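How to Make a Layered Felt Flower Pin (and Keep It From Flopping)

Posted Nov 17, 2025 in Felt & Fabric

I've been promising this one since the Canard craft market last March, when so many of you stopped at my table to ask how the petals stay up. It's an easy project, the kind you can do with a movie on, and once you get going you'll want to make one for every coat in the house (I certainly did!).

What you'll need

Wool-blend felt in two colors for the petals
A scrap of green felt for the backing
Sharp little scissors, and please don't use the ones you cut paper with
Matching thread and a needle
Fabric glue
A pin back
A button or bead for the middle

I buy most of my felt from Getik, mainly for the dusty rose, and the pin backs are from the bargain drawer at Geagea. Any brand you like will do. Craft-store acrylic felt works too, but it's softer, so give the petals an extra dab of glue at the base.

Cutting the petals

Draw a teardrop on a piece of cardstock, as long as your thumb from the tip to the first knuckle. Make a second one a bit smaller. Cut 3 large petals for the bottom layer and 3 more for the middle, then 2 small ones to tuck around the button. They don't have to match perfectly. Mine never do, and I think a slightly wobbly petal looks more like something out of the yard.

Shaping

Pinch the wide end of each petal so it makes a little pleat, and take two stitches through the fold. Pull snug and knot. This pleat is what holds the petal up, so if yours looks flat, snip the thread and try again with a deeper pinch.

Putting it together

String the large petals onto one thread through their pleats, draw them into a circle, and knot. Do the same with the middle layer. Set the second circle on top of the first, turning it so the petals sit in the gaps, and stitch straight down through the center a few times. Tuck in the small petals, sew on your button, and give everything a fluff with your fingers.

Cut a circle of green felt, sew the pin back to it, and glue it behind the flower. Leave it overnight under a light book. I know it's tempting to wear it right away, but I've lost two flowers in parking lots that way.

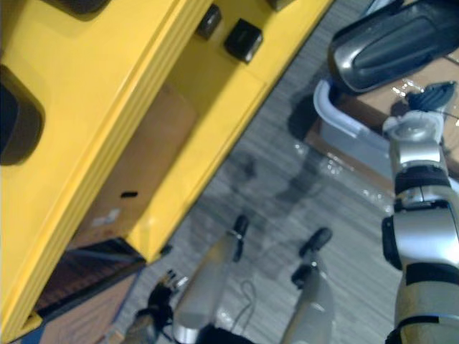 If you'd rather have a hair clip, skip the pin back and slide the clip through two small slits in the green circle before gluing. Next time I'll show you how I do the leaves, with the veins stitched in.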